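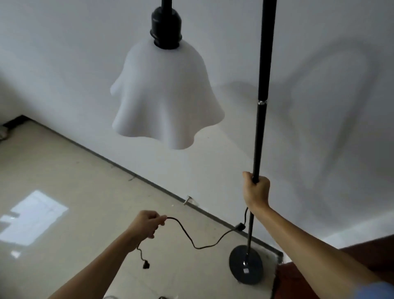

The spring after the river came up, my company sent 40 of us to Birham to build houses, and I was picked because I'd once told my boss I owned a drill. I did own a drill. I'd used it to hang one shelf, and the shelf was not something I talked about.

I sold excavators for Colell, is the thing. I could tell you the bucket capacity of anything in the catalog, and I could sell you a machine over a bad phone line while eating a sandwich, but I had never spent a full day on a site without somebody handing me a visitor vest and steering me toward the coffee. So when the bus pulled up at six in the morning in a muddy lot with 33 house frames on it (the other lots were still just string and stakes), I looked around for the coffee. There was a woman with a clipboard instead.

"You're Colell?" she said.

"Some of it," I said.

She didn't laugh. Her name was Fatima Sithole and she ran the site, all of it, from the port-a-johns to the roof trusses. She looked at my boots, which were so new they squeaked, and put me on drainage.

Drainage meant a trench behind lot 62, and it meant Behrouz Bagheri. He was seventy-one and he was sitting in one of our machines, a little Solheim I'd probably sold to the county myself, eating sunflower seeds and waiting for me to move out of the way.

"You know this machine?" he yelled over the engine.

Oh, did I know this machine! I gave him the whole thing – the hydraulics, the fuel savings, the improved sight lines on the left side. He listened very politely. Then he shut off the engine and climbed down and held the door open for me.

"Good," he said. "Dig."

I'm going to skip most of the next ten minutes. I'll just say that I broke a stake, a string line and a bucket that somebody had left their lunch in, and that the trench I made looked like a dog had done it, a big one, in a hurry. Behrouz ate seeds the whole time. When I finally climbed out, my hands were shaking and I told him I was sorry about the lunch.

"It was mine," he said. "It was only egg."

After that he taught me. He'd stand at the edge of the trench with one palm out flat, and he'd tip it a little this way or that way, and I was supposed to make the bucket do what his hand did. He never told me what I'd done wrong. He'd just tip the hand again. By the third day I could cut a straight side, and by the fifth I could pull the bottom to grade without looking like I was fighting somebody, and I called my wife that night and talked about dirt for so long that she put me on speaker and did the dishes.

It was on the last day that I finally asked him which house he was hoping for. Everyone on the crew over there was on the list for one, I'd gathered that much. He pointed with his chin at the slab right behind me.

"This one," he said. "62."

I looked at the trench. I looked at the first eight feet of it, which we'd had to fill in and dig again, and which still had a bit of a wobble if you knew where to stand.

"You let me practice on your house?"

"On my drain," he said. "The house, I would not let you touch."

Fatima came by around then to check it with the level. She got down on one knee in the mud and took her time, and I've sat across the table from purchasing managers with 1235 machines in their fleet and never sweated like that. She wrote something on the clipboard. Then she said it was fine, and that the bus was at four, and that I should return the vest.

I kept the boots on the whole way home. My boss met us in the parking lot with a photographer and a banner, and he wanted to know what I'd tell customers about the experience, something short he could put in the newsletter. I told him the sight lines on the left side weren't that great.

He went with somebody else's quote. Behrouz called me in the fall, the night of the first really big rain, and didn't even say hello. He just held the phone out the back door so I could hear the water running off down the hill, and I sat on the edge of my bed and listened to it for a good long while.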